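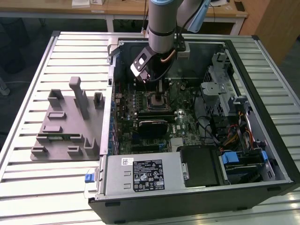
Dec 27, 2023

The Dell tower is going to my brother-in-law's workshop in January, so it gets stripped and cleaned first. Work like this goes faster with the case on its side and the board facing up, as screws then fall somewhere you can find them.

Order of work, for my own reference:

Mains lead out, power button held for 10 seconds. Side panel off. Graphics card next, after the retaining clip, which on this model is stiff and needs pushing from the rear. The drive cage has grey plastic latches. Press them squarely or they chip; I have already paid Gill Spares for one replacement and 7 pounds is too much for a bit of plastic.

The power supply stays in. I label the leads before unplugging any of them, using the Vuseck tape, which peels off without leaving glue behind.

Dust comes out with a soft brush and short bursts of air. Fan blades must be held still. Old paste comes off the processor with alcohol and a lint-free cloth.

The new drive is a 300 GB Daklow, second-hand, tested overnight with no bad sectors. Fitting that is the next job, then memory.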